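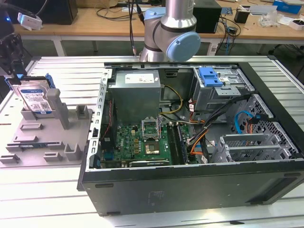
Closing the Pisteck depot will put more old televisions and fridges in the woods, Viera Štefanec told a public meeting in Jutden town hall, and the district ought to have asked people in the villages before it drew up the plan.

She was one of several residents who spoke against proposals to change the way household electrical waste is collected. Under the plan, the depot at Pisteck would shut in August and everything it now takes, from kettles and toasters to washing machines and computers, would go to the larger site on the Jutden ring road.

Print this article | E-mail to a friend

The district says the Pisteck depot is too small and floods at the lower end after heavy rain. It handled 400 tonnes of electrical goods last year, most of it large kitchen appliances. The lease on the land runs out at the end of the summer and the owner has asked for a higher rent.

In place of the depot, a lorry would visit each village 2 times a year. Residents would be told the date by letter and would have to leave their items at a marked stopping place on the same morning. Nothing could be put out the night before.

Emília Hudec, who is in charge of waste services for the district, said the lorry had been tried in the hill villages and had worked well there. People without a car found it easier than getting to a depot, she said, and the drivers could help to lift heavy items if they were asked in advance.

"We know a change like this is a nuisance for people who live close to the present site," she said. "There are a lot of households further out who have never used it, and they pay the same charge."

The meeting heard that 685 people had filled in the district's questionnaire. Most of those living in Pisteck wanted the depot to stay. Replies from other villages were more evenly split, and a large number asked for the lorry to come more often than planned.

Several speakers raised the question of what people would do with a broken fridge between visits. One man said he had waited weeks for a private firm to take away a freezer and had then been charged more than he paid for it. A woman from the lower end of Pisteck said the garages behind her house were already used for dumping, and the district had been slow to clear them.

Ms Hudec said shops selling large appliances have to take back the old one when they deliver a new one, and many customers did not know this. A leaflet setting out the rules would go out with the next waste bill. She also said the Jutden site would open earlier in the morning and stay open later in the evening during the summer, so that people could call in on the way to or from work.

The question of small items took up much of the second half of the meeting. Phones, chargers, radios and laptops make up only a small part of the weight collected, but the district believes many of them are thrown in the ordinary bin. Collection boxes for small electricals are to be placed in the Jutden library, the post office and the supermarket car park. Pisteck would get a box at the village shop if the owner agrees.

Batteries should be taken out first where this can be done without tools. They go in a separate container. The district has had trouble with fires in the back of its lorries, and drivers have been told to refuse bags of mixed rubbish with electrical goods inside.

Computers can still be handed in whole at the ring road site. Owners are asked to copy anything they want to keep and to clear their personal files beforehand, as staff at the gate cannot do this for them. Monitors, keyboards and cables can be brought at the same time but should be kept apart.

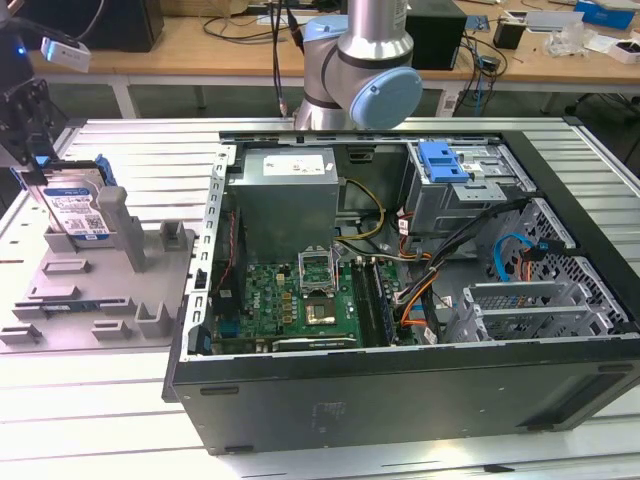

A desktop computer with its side panel off. Metal cases and circuit boards can both be recycled.

Sorting and onward transport would be done by Vrabec, which already empties the bottle banks in the district. The firm's contract would be extended to cover electrical goods if the plan is approved. A second company was asked to put in a price but did not do so by the closing date.

Some at the meeting wanted to see more things repaired before they are scrapped. The Clultasetti repair shop in Jutden has asked to be allowed to pick out lamps, vacuum cleaners and other household items from the ring road site, mend them and sell them cheaply. At present anything handed over at the gate becomes the property of the district and cannot be passed on.

Ms Hudec said she had no objection in principle. Each item would have to pass a safety test before it was sold, and it would need to be clear who was responsible if something went wrong. Talks with the shop would continue and a separate shelf or container could be set aside at the site for goods in working order.

Ms Štefanec asked whether the depot could be kept open on a smaller scale, for small items only, until the lorry had been running for a year. She was told the rent would be the same whatever the site was used for, but that the suggestion would be put in writing and passed to councillors with the other comments.

No figure was given for how much the change would save. The district said the cost of the lorry would depend on the number of stopping places, and these have not yet been settled. A draft list can be seen at the town hall reception desk and on the notice board outside the Pisteck shop.

Comments can be sent in by post or left at reception until the end of the month. Councillors will vote on the plan at their next full meeting. Until then the Pisteck depot keeps its usual opening hours.

Filed under: Local news, Waste and recycling

Contact us | Copyright, all rights reserved | Back to top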